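Is the Tradby soft goods kit worth it for a small repair shop?

Posted in: Small Shop Automation

Hello all, first time asking anything here, so please be patient with me if this belongs in another section. I run a small repair and rental counter for outdoor gear, mostly packs, sleeping bags and the odd tent, and in July we get more returns than we can comfortably look over. Every pack that comes back has to be laid out, have its straps pulled straight and be checked at the seams before it goes out again. It is slow work and hard on the hands.

I have been looking at the Nirkine tabletop arm with the Tradby kit, the one they sell for "soft and sewn goods." The seller gave me a nice long call and was very sure of himself, but he has never had to untangle a hip belt at closing time. What I would love to hear is whether the two-finger gripper can really take hold of a padded strap and keep hold of it while the pack is being checked, and whether the wrist camera is any help once the gripper has closed on the fabric.
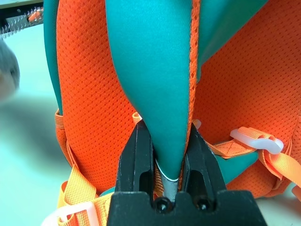
My other worry is the day-to-day side of it. There are two of us in the shop and neither of us can program. If it needs a specialist each time a new style of pack comes in, I would sooner put the money toward another pair of hands for the summer. Any thoughts from people who have lived with one would be very welcome, even if they're grumbles.

Posted by packcounter_gral, Gralelley

ridgeline_mender

Welcome! We have had the Nirkine with the Tradby kit in our workshop for 8 months now, so I can give you a fair picture of it, though your packs may be different from ours.

Shoulder straps are the best thing it does. The padding gives a little and the fingers sink in, and if you teach it to go for the narrow end of the strap you get a much better hold than you do up on the wide part, where it tends to slide off the curve. Loose webbing is another story. Thin webbing lies flat against the table and the fingers close over the top of it, so we ended up doing those by hand and letting the arm handle the padded parts. Mesh back panels we don't let it pinch at all. We snagged one in the first week and I had to explain that to a customer, which was not a happy conversation.

The camera is mounted close in, so you get a very good look at the spot you're holding and a poor look at everything else. For checking stitching near the grip I have grown quite fond of it. For seeing whether the whole pack is lying straight, you'll want a second camera overhead, and that is not in the box – ask before you order, because the brochure reads as though it is.

As for programming, you move the arm by hand and press a button to save each position. A new style of pack takes us an afternoon to set up. I was nervous about it too, and I still keep the manual on the shelf right beside it, but it does get easier, I promise. Set aside 3 packs of the same model to practice on before you trust it with rentals.

tarpandtwine

Depends on your volume. If you aren't doing 100 packs a month I wouldn't bother.

slowstitch

I had the Solberg kit first and then changed over, so maybe this helps you compare. Solberg's fingers are softer and kinder to light fabric, but they wear down and you pay for new ones more often than you would like. The Tradby fingers are hard and stay hard. Do ask the seller for a trial on your own gear, and take along the most awkward pack you own, with all the straps hanging every which way. Ours let us keep a demo unit for a couple of weeks and it told me more than any phone call did. I also agree with the first reply about the webbing.

Related posts
Solberg replacement fingers: how often do you change yours?
Nirkine arm won't save a taught position
Best table surface for handling fabric with an arm
Leasing or buying for a seasonal business
Overhead camera mounts that fit the Tradby kit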